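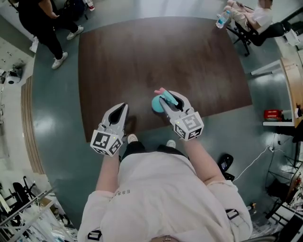 What do I have to calibrate again if I take a marker cube off its gripper?

The cube-to-fingertip offset for that hand, and only that. Leave the overhead camera alone unless somebody moved the table or the mount. Run cube_offset on the hand you took apart, save over the old file, then do the peg check further down before recording.

Files Readme Parts Data Issues Wiki

MELOSECK — two-handed gripper build and the table set that came out of it

Readme last touched in September. Written in a hurry, between jobs. Fix what's wrong and send it back.

What it is

A pair of handheld grippers you squeeze to pick things up, each with a cube of square markers at the base, plus the software to turn the recordings into hand paths an arm can follow. Built in the shared workshop at Eradness, mostly evenings. Recordings and build files live in the same repo for now. Will get split at some point.

The arm is a separate build (Pakzad, own repo, own readme, own problems). You don't need it to record. You don't need it to use the data either.

What's in the repo

body/ — printed parts for left and right. They are mirrored, not the same file. Check before you print.
cube/ — cube shell, marker sheets, the little light bracket
lining/ — cutting template for the black finger lining
flutum/ — tracker, sync script, export
calib/ — one folder per hand plus the overhead camera
episodes/ — index only, the video is too big for here, see Getting the data
notes/ — Sunee's bench notes, photographed, some readable

Parts notes

Bodies print in light gray PLA. Any color is fine for the body really. NOT fine for the cube: cube stays white and matte. Chutima R. tried a satin filament and the tracker lost corners every time the cube turned toward the ceiling lights. If satin is all you have, sand it.

Fingers are a V when open. The lining goes on the inside faces only, glued flat, ends trimmed after the glue has set. If you trim first the tips never meet properly. Old lining goes shiny after a few weeks of use and starts dropping smooth things. Swap both fingers together.

Trigger spring: the soft one. The stiff one is in the parts list still, ignore it, hands get tired and people start resting the gripper on the table between moves, and then you get a lot of useless frames.

Marker sheets: print at 100 percent, no "fit to page". Measure one black square with calipers before you cut anything. We lost a whole evening to a printer that was shrinking them a little. Laser print, plain paper, glue stick. Ink jet bleeds at the corners. Do not laminate.

The IDs are different on every face and different between left and right. If you print two left sets the tracker will run happily and give you garbage.

Light: green means the board is logging finger opening. That's all it means. It does not know if the camera is on. Declan would like it to, there is an issue open.

Putting one together

1. Press the nuts into the body while it's still warm off the bed, or use an iron.
2. Finger pivots next. Should swing freely before the spring goes in. If they don't, ream them, don't force them.
3. Spring, trigger, then check the tips meet.
4. Board and light into the cube shell. Route the wire through the slot at the back, the front slot is a leftover from an older version and pinches.
5. Cube onto body, both screws, snug. Dab of paint across the screw head so you can see if it has turned.
6. Markers on last. The arrow on the sheet points at the fingers.
7. Write L or R inside the handle. Trust me on this.

Calibration

Overhead camera first. Board flat on the table, move it to every corner, tilt it, let the script tell you when it has enough. Then each gripper by itself: tips in the divot on the peg, and roll the handle about with the tips staying put. cube_offset solves for the distance from cube to tips. Do it slow.

Peg check: touch both sets of tips to the same peg. The two tracked points should sit within 3 mm of each other. More than that, do it over. Nearly always a loose cube.

Finger opening gets zeroed with the tips closed on nothing. Takes a second, everbody forgets, so record.py now refuses to start without it.

Recording habits

Start and end every episode with both grippers open and both cubes in view of the overhead camera. Export uses those moments to line up the board clock with the video.

Long sleeves are OK if they stay behind the cube. Push them up if they slide. Anything with a bold check or squares on it, leave at home: the tracker found a "marker" on Jarosław's shirt for most of a session and those episodes had to be cut.

Try not to lean in over the table. Heads hide cubes.

Work near the middle. Toward the table ends the cube faces go too slanted and the jitter roughly doubles, we have not fixed this in software and don't plan to.

One object changes hands or gets put down, then stop. Short episodes. People want to keep going and do five things in a row and then the label is a paragraph.

Soft things, keep the squeeze light. A crushed plush toy covers the fingertips and the opening value gets hard to make sense of, since the fingers are closed way past where the surface looks to be. Plush are in the set on purpose though, they're the ones the arm is worst at.

The data

Episodes: 2116
Objects: 47, mix of soft toys, kitchen bits, small boxes, tape rolls, sponges
Video: overhead, 30 frames a second, color
Per frame: left pose, right pose, left opening, right opening, a tracked/guessed flag for each hand
Per episode: object name, one line of text saying what was done, operator code, drop yes/no
Table: same wood table throughout. Floor is glossy, see below

Poses are in the table frame, origin at the corner nearest the door, meters. Rotation as quaternion, w first. Some of the early files had w last, all converted, but if you downloaded before the index had a version line then get it again.

Train/test split is by object. Nothing in test shows up in train. Please don't reshuffle by episode and then mail us your score.

Who recorded: Sunee Kamolrat, Chutima Rojanasak, Chutima Kongkaew and Declan Fahy, with a few sessions by Jarosław Stępień. Operator codes use initials, so the two Chutimas are CR and CK. Early index had them both as C. Fixed where we could work it out, the rest say CX.

Known problems

Glossy floor. Ceiling lights show up in it as bright streaks. Does not bother the tracker, does bother anything you train on whole frames. Crop to the table. crop_table in flutum/ does it.

Background people. Shared room, others are working, walking past, sitting around in the edges of the video. Everybody who uses the room knows about the recording and has said OK to it. The public files are cropped to the table plus a small margin and a pass was made for faces. If you find one we missed tell us the episode number and it comes out.

Guessed frames. When a cube is hidden the pose is filled in between the last good one and the next. Fine for short gaps. For long gaps it's a straight line through whatever was there, including the table. Use the flag.

Left hand is underused. Nobody in the group is left handed and it shows — the left gripper mostly waits or holds. Would love recordings from a lefty.

Drops are kept. Filter on the drop column if you don't want them.

Shadows. The grippers throw a dark one on the wood. Sunday sessions had the blinds open so there the shadows go off in another direction. We count this as a feature, others may not.

Labels are uneven. CK writes "moved bear to the left of the box, turned it to face away", JS writes "bear". Both are correct.

Using it on an arm

Tried on the Pakzad arm only, one arm, right-hand paths. Boxes and tape rolls go fine. Plush is hit and miss, sponges in between. No success table here because the tests were done on different evenings with differnt linings and it wouldn't mean much.

Keep the speed at half for the first run of any path. The human wrist does things the arm can't, export clamps them but the clamp is dumb. Hand on the stop button. Clear the cups off.

Same lining on the arm's fingers as on the handheld ones, this matters more than anything else we changed.

Getting the data

The index is in episodes/. fetch.py pulls the video. Give it an object name to get only that object, otherwise it takes everything, and everything takes almost all night on the workshop line. It resumes if it stops. Checksums are in the index, run fetch.py with the check option before you write to say a file is broken.

License: build files, do what you like, keep the names on. Recordings, fine for research and for home projects. Ask before you sell something with them in it. Don't try to work out who anybody in the background is.

To do

- camera status on the green light (Declan)
- four-finger nut trap that doesn't crack (Jarosław, has a drawing)
- remove stiff spring from parts list
- marker sheet for letter paper, current one is A4 and gets cut off on US printers
- rewrite calib section with pictures
- wrist strap, someone dropped the right one again

Bugs go in issues. Questions about labels to Chutima K., questions about the tracker to Declan, prints to Sunee. She has spare bodies in the drawer by the printer if you're local, bring back the filament you used.

Share 3 Comments 47 Report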